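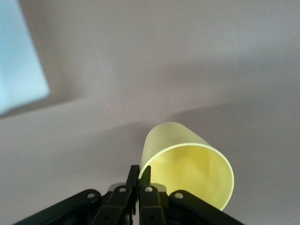 Thread on plastic cups, because I said I would do one once the kitchen cabinet was finished. 2020-07-23, so if you are reading this much later, some of it may have changed.

The yellow cup is the last one left from a set we bought when we moved in. The others were different colors. They went one at a time, mostly to picnics, one to the dishwasher's heating element.

It is a plain cup. Narrower at the base, rounded rim, and you can see a little light through the wall. I have had more expensive ones that I liked less.

The rounded rim matters more than I would have guessed. We had some with a sharp molded seam along the lip and the kids complained every time. I sanded one. It got worse. Don't sand them.

Started the cabinet in January and then left it alone for months. It's the one to the left of the sink, two shelves, nothing special. It held every cup, mug, lid and water bottle in the house, and you had to hold things back with one hand while you closed the door.

Took everything out and put it on the table. I sorted by whether we had used it since winter. This was easy for mugs and hard for plastic, because plastic gets used by whoever is small and thirsty and I am not always in the room.

For the plastic I did it differently. I left it all out on the counter for a week and put each cup back in the cabinet only after it had been used and washed. At the end of the week the counter was still pretty full.

The yellow one went back in on the first morning.

What left the house: travel mugs with no lids, lids with no travel mugs, a pitcher that leaked at the handle, and a stack of stadium cups that smelled like the garage. The smell does not come out. I tried baking soda overnight, then vinegar, then leaving them in the sun.

Somebody asked about cloudy cups. There are two kinds of cloudy. One is mineral film and it comes off with white vinegar and warm water, fifteen minutes, then a soft cloth. The other is tiny scratches and you are stuck with it.

To tell which you have, wet the cup and look at it. Film mostly disappears when it's wet and comes back when it dries. Scratches you can feel with a fingernail if there are enough of them. That's the whole test.

Don't use the green side of the sponge. I did for years.

Top rack only. Ours also goes at the back corner, because anything light in the middle of the rack flips over and fills with gray water. If you have a rack with fold-down tines, fold them down onto the handle of something heavier next to it.

Storing them: I stack two high and stop there. Tapered cups stick together if you push them, and if they went in damp they stick worse. To get two apart, cold water in the inside one, stand the outside one in warm water, wait a minute, twist. Pulling straight up doesn't do much.

I did look at replacements. There is a set from Jikitik that people recommend. I ordered the four-pack. The size is good but they are straight-sided, so they don't stack at all, and they take up as much shelf as glass would.

Fusach makes a tapered one. Nice shape, thin wall. You can feel it give when you pick it up full, and with a kid's grip that means juice on the wrist. I kept two for the bathroom, where it's only water and toothbrushes.

I haven't tried the Won ones. Two people replied to my last thread saying they are good and one said they warped in the dishwasher. If you have had them for longer than a year please tell me how they look now.

Shelf liner: I used the ribbed clear kind and cut it with kitchen scissors. Measure the shelf at the back as well as the front. Ours is narrower at the back and I had to take the whole piece out and trim it again.

Kid cups are on the bottom shelf now, at the front, on the side where the door opens. Mugs above. Water bottles moved to the drawer under the toaster, lying down, lids on loosely so they don't go stale.

Moving the cups down has been the most useful part of the whole job. I get asked for water a lot less. There are more drips on the floor – I keep a dish towel on the oven handle for that, and so far it gets used by me.

A reply asks if I would go all glass. Maybe later. We have a tile floor and I have swept up enough. Stainless is fine but it dents, and mine all hate the taste of milk in it, or say they do.

Someone else asks where the yellow one came from. It was from the Judia store out by the highway, in a bin near the registers. The store closed. There's no name stamped on ours that I have ever found, so I can't help you match it. I've looked at yard sales. Plenty of yellow ones, but usually darker, closer to mustard.

Next is the drawer with the food containers. I opened it this morning to see how bad it was and closed it again. I think I'll do the lids first and match from there, but if you have done it the other way around and it went faster, I'd like to hear it.

Also still looking for a decent way to store straws – the jar tips over when it has more than a handful in it.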